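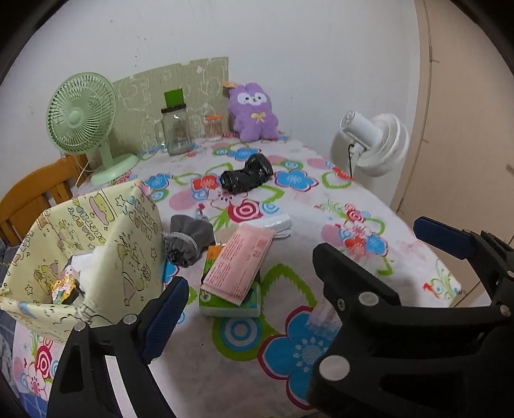

The flowered tablecloth end of things, with the fan and the purple fellow at the back.

Tue 11 June

Warm again, and it was warm before breakfast, so I knew what sort of day it would be. I had promised myself I would clear the table, all of it, right down to the cloth, before Natália comes up from Meswood on Friday with her bags and her opinions. I can report that at bedtime the table is about half done, and I had a lovely time not finishing it.

It's my own fault for putting the good flowered cloth on it in the first place. Mother's table always had a cloth like that, big loose blooms in pink and blue and red, and she would never have let a tissue box sit on it overnight, let alone the tissue box and the mail and a sock. I was going to write that I don't know how a gray sock or bundle of cloth gets onto a dining table, but I do know. I carried it in with the clean wash on Sunday evening, looking for its partner, and then the phone rang and it was Damián Sosa wanting to talk about the bus to Skirkness, and Damián can't talk about a bus in under an hour. The partner was in the bottom of the basket. They are together in the drawer now and I hope they'll be very happy.

The pink envelope I had been leaving on top of the tissues so I would see it every time I blew my nose. Well, I did see it, and I still didn't read it until this morning. The red print is so small that I had to take it to the window, and then go back for my other glasses, and after all that it was only the people in Kragh telling me my points run out in June. I have 700 points. You need 2,000 for the kettle. I read it twice in case there was something nice further down, and there wasn't, so into the recycling it went.

Then I got to the yellow paper bag and there I stuck. Decha Thepsuriya brought it over last week, with cookies for me from his sister's shop, and it has those funny little characters drawn all along the panel, with stars, and I can't bring myself to fold it up. It's much too cheerful to go under the sink with the other bags. So of course I've been using it for bits. There was a balled-up tissue in there, I'm ashamed to say, and one last thing in shiny foil that I had been saving, and I sat down on the wooden chair and ate it with my coffee, which is how a person loses twenty minutes of a morning. It was a sort of soft nougat. I must ask Decha what they call it.

The bag itself has gone up on the shelf in the hall and I will put the birthday ribbons in it. There, decided.

The fan stays where it is. I thought about moving it to the bedroom, but the cord only just reaches nicely from that back corner and I like the green of it against the wall. It cost me 60 at the market in Virkesdale the summer Ilídio Vilela was staying, and he told me it would rattle itself to pieces by August, and it has outlasted his car. I ran it all afternoon with the shutters half down and sat in front of it like a cat.

The glass jar needs filling. There's hardly anything left in the bottom of it, and I keep walking past and thinking I'll do it next time I'm at the store, and then at the store I think of everything else. I have written it on my hand. The cotton swabs really belong in the bathroom, I know that, but I've got used to reaching for them there and I think after all these years I'm allowed.

And then the purple one. Natália says rabbit and I say bear, and we've had this out so many times that neither of us even raises her voice any more. She won it at the fair when she was still in college and gave it to me on the train platform, yellow bow and all, and said it could keep me company at meals. So it does. I gave it a good brush this evening with the soft clothes brush, took care around the pink cheeks, and sat it back down where it was. I considered snipping off the little orange tag behind the head - it does stick out - but it has been there all this time and I would only miss it.

What's left is the twisted-up black bag by the wall and the pile of folded white, which wants sorting properly with the rest of the linen. Tomorrow, before it gets hot. I want to change the cloth too, or at least give it a shake off the back step.

Natália phoned at nine. She asked if I had cleared the table for her and I said it was coming along. She laughed so long that I had to hold the phone away from my ear. She is bringing 2 melons and wants the fish on Saturday.

Windows open tonight. Must remember to water the basil.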